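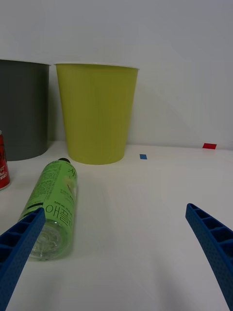
25 August 2021

Slept badly and got up before six. The heat had gone out of the house at last, so I opened everything and did the tomatoes while it was cool. Half of them have split. I picked the split ones for sauce and left the rest.

Drove to Astton for the choir meeting. Anca wants to do the long Penry arrangement in October and Bleddyn, who wrote it, would prefer we did the short one. We sang through the first 10 pages and the altos got lost twice. I think the short one will win.

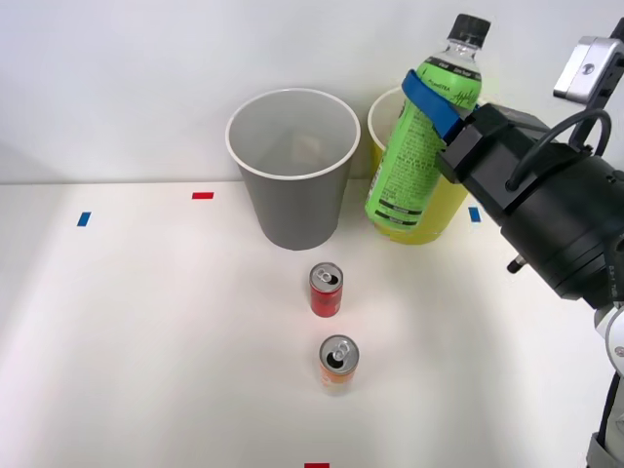
Shahnaz gave me a lift home as far as the bridge – my car is at the garage until tomorrow, new brake pads and something with the exhaust. They quoted 400 dollars when I dropped it off after choir. I walked the rest of the way and my knee was fine.

Called Selvaraj about the gutters. He can come next week if it stays dry. Told him the back one is the worst.

Made the sauce, too much salt. Read until page 222 and have stopped liking the brother. Need to buy stamps, onions and a washer for the upstairs tap.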